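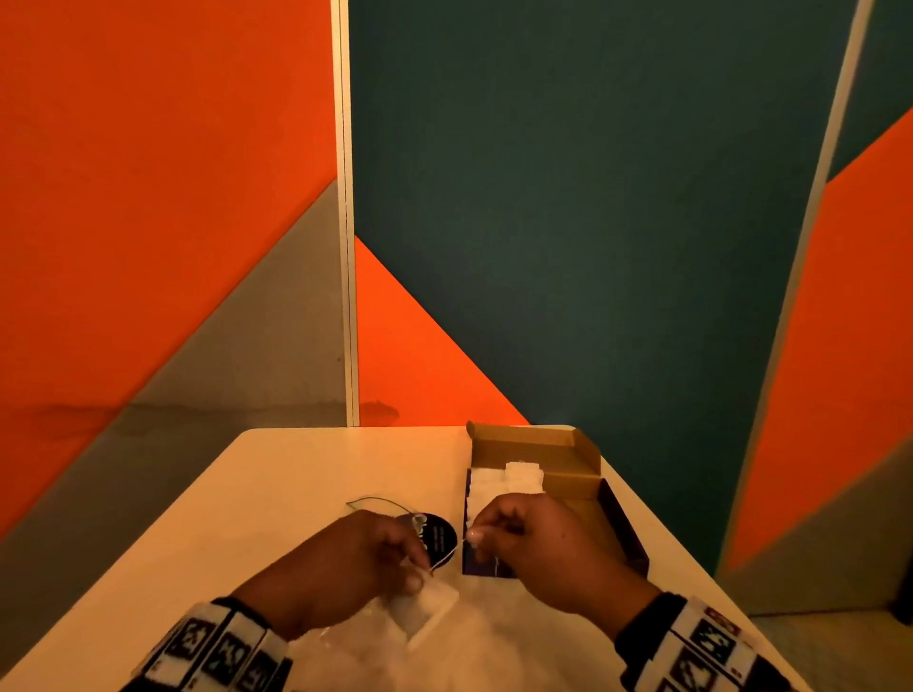

Grastel: opening and repacking of small goods
Progress report to the Goossens Fund
Submitted by Grekari, Mesto workroom
Dec 22, 2023

1. Purpose of this report

This report covers the second period of the Grastel project. The first report was mostly about the preparation of the workroom and the choice of goods. In the present one we describe the work at the table, the difficulties we met, the use of the money and what we ask from the Fund for the next period.

As a reminder, Grastel looks at small products that are sold in many layers: a box, inside the box a bag, inside the bag a pouch, and often a label, a string or a tissue besides. We open such goods by hand, we put on paper how the opening goes, and after this we try to put everything back in a way that a shop could offer it again. The question of the project is simple. How much of the packaging survives a normal opening, and how much effort does a person need to repack the product properly?

2. What was done in this period

We planned to open and repack 50 products before the end of the period. The real number is 76. The difference comes from the small items, which went faster at the beginning than we had calculated. It should not be understood as a sign that the whole work is ahead of schedule, for the reasons given in section 4.

Each product goes through the same order of work. The box is opened first and left standing on the table with its lid up, so that the person can put parts back into it without searching. Then the inner bags come out one by one. The sheet is filled in after every layer and not at the end, a change we made in November. When we wrote the sheet only at the end, people remembered the last layer very well and the first one badly.

For each layer we write down four things: the material as far as it can be told by eye and touch, the way it was closed, what was done with the fingers to open it, and the condition after. We do not use scissors or a knife at the first try. A tool is allowed only after two minutes without success, and then the sheet receives a mark.

The goods with strings took the most attention. A drawstring looks like the kindest closure for repacking, as nothing has to be torn. In practice the string is often so thin that it must be taken with the nails, and when it is pulled from one side only, the other side disappears into the hem. On several pouches we lost one end in this way and had to work it out again with a pin. We have now written in the instructions that one hand holds the pouch and the other one draws the string slowly, with the pouch in the air and not pressed on the table.

Soft tissue and cloth wrapping was easier than expected to open and harder than expected to put back. Once it has been crumpled, it keeps the folds and takes more space. A person who folds it with patience can bring it to nearly the old size, but it still looks used. For a shop this is probably enough to refuse it. 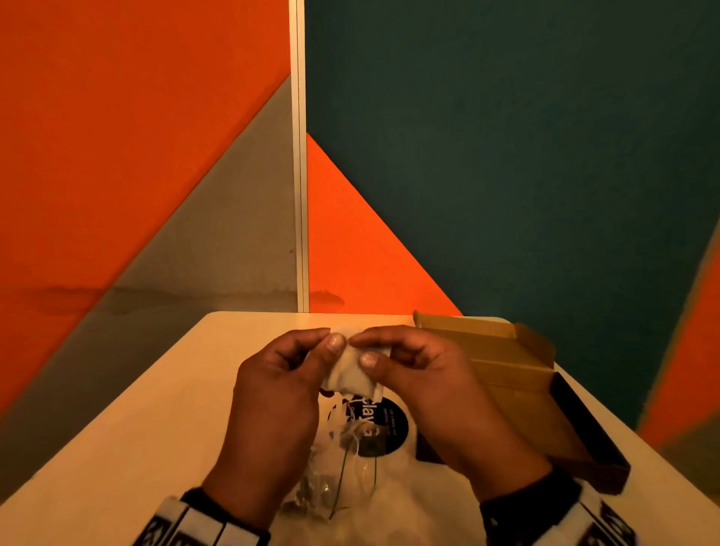 3. The table and the room

The Fund asked in its last letter how the place in Mesto is used in practice. We have kept it plain. There is the white table and the corner with the colored wall panels, which we received with the room and did not repaint. The panels are orange, gray and dark blue-green, and some of the surface is not clean any more. The gray one has brownish marks that we have so far not managed to take off. We mention this only to be complete, it has no influence on the work.

The white of the table is a more serious matter. Many of the goods are packed in white pouches, with white strings and white paper, and on a white surface a thin thread is easily lost. We tried a dark cloth under the work for some days. The threads were much better to see, but the cloth slid under the hands and collected dust, and this dust then went to the pouches. We returned to the bare table. A dark board with a hard surface would be the right solution and it appears in our list for the next period.

Clear plastic bags stay on the table while the person works, and this gives a second problem of the same kind. They are large when crumpled and they cover labels and small parts. The rule now is that an empty bag goes behind the box as soon as the sheet for this layer is written. We admit that the rule is not always followed, especially when both hands are busy with the next layer.

4. Difficulties

4.1 Thin films. The thin clear films are the slowest part of the whole project. They have no tab, the edge cannot be seen, and the fingers slip. The usual way is to pinch the film with both thumbs and pull in opposite directions until it gives in. When it gives in, it does so in any direction it likes, and the rest hangs in strips. From the side of repacking, such a film must be counted as lost in every case.

We discussed if the films should be left out of the study, as their result is known in advance. Our decision was to keep them, for two reasons. The time spent on them is real time of the customer, and a study that only looks at the good closures would give too friendly a result.

A related point is the order of the layers. Some producers put the film outside the pouch, some inside, and with a few goods it was not clear to us what the film protected at all. Where a film and a string come together, the person must take care not to pull the string away with the film.
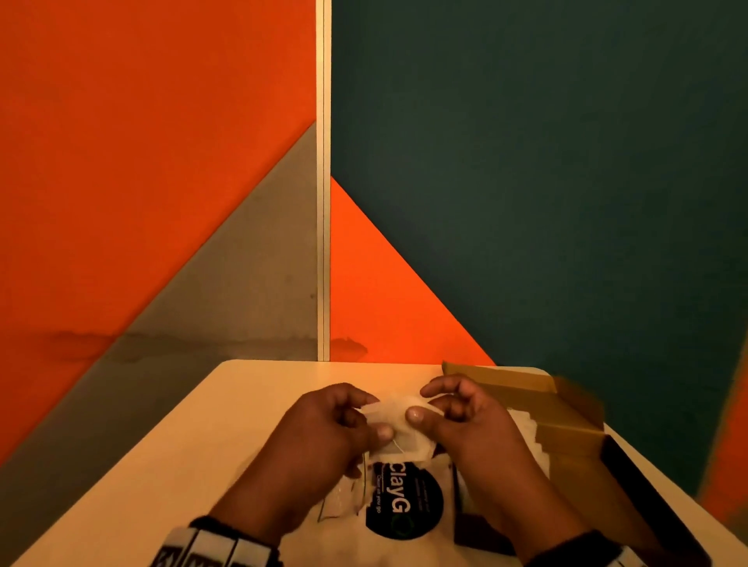

In such a case we now ask for both to be noted on one line of the sheet, so that the time is not written twice.

4.2 Labels. Round labels and printed circles are popular on the goods of our selection. The text is sometimes set in a direction that does not agree with the direction of opening, so the person holds the product one way to read and another way to open. One pouch on the table had the name "ClayG" and the line "Clean as you go" in white on a large black circle, and with the pouch lying the way it was being worked on, the name ran sideways to the reader. We make no judgment on any brand. We only added a field to the sheet where the direction of the text can be noted.

4.3 Boxes. The cardboard boxes gave us few problems. Nearly all of them could be closed again, and the lid stands open by itself during the work, which is convenient. The more delicate point is the contents. When packets stand close together in a row, the first one is difficult to take out and the last one is difficult to put back. The soft upper parts bend over and catch under the lid. Also papers and inserts placed inside the box open a little like a fan once they have been touched, and then they want to stay so. We have no good method for this yet.

4.4 Tired fingers. This is a point we did not foresee in the application. After a longer session with small closures the fingertips hurt and the work gets slow, and the times on the sheet are then not comparable with those of the morning. A session is now limited to six products, followed by a pause or by other work. This will make the next period slower than the one reported here.

5. First results

It is early for results and we ask the reader to take the following as impressions, which the final tables may correct.

Boxes survive, pouches with string mostly survive, tissue survives but looks tired, films do not survive. This order was the same for cheap and for expensive goods. The number of layers has more influence on the time than the difficulty of any single layer. A product with many easy layers took longer to repack than a product with one difficult layer, and it also came back to the box in a worse condition, as every layer takes a little more space than before and the box does not grow.

Repacking took more time than opening for nearly all goods. The exception are the simple boxes without anything loose inside.

6. Use of the money

In this period we spent 2,030 dollars from the grant. It went to the goods themselves, to the rent of the room in Mesto, and to small material such as pins, sheets and storage bags for the opened parts. We did not buy furniture. The receipts are attached in a separate folder, in the same order as in the first report.

We did not use the amount foreseen for translation of the sheets. With the agreement of the Fund we would like to move it to the next period, when the sheets will have their final form. To translate them now and again later would cost twice.

7. Plan for the next period

The dark work board will be bought and tested first, before any new goods are opened.
A part of the products already done will be opened for a second time, now from our own repacking, to see if the closures still hold.
The instructions for strings and for films will be written again in shorter form, with drawings.
We will try two ways to hold the inserts flat in the box, a paper band and a folded card.
The products with several films will be spread over different sessions and not done one after the other.

8. What we ask from the Fund

We ask for the confirmation that the translation money can be moved, as explained in section 6. We also ask whether the Fund prefers the final tables by type of closure or by type of product. Both are possible, but the sheets must be entered differently and we would like to begin with this work early in the new period — the stack of paper is already high.

If somebody from the Fund wishes to visit the workroom, we only need to know some days before, so that the table has goods on it.

Grekari, for the Grastel project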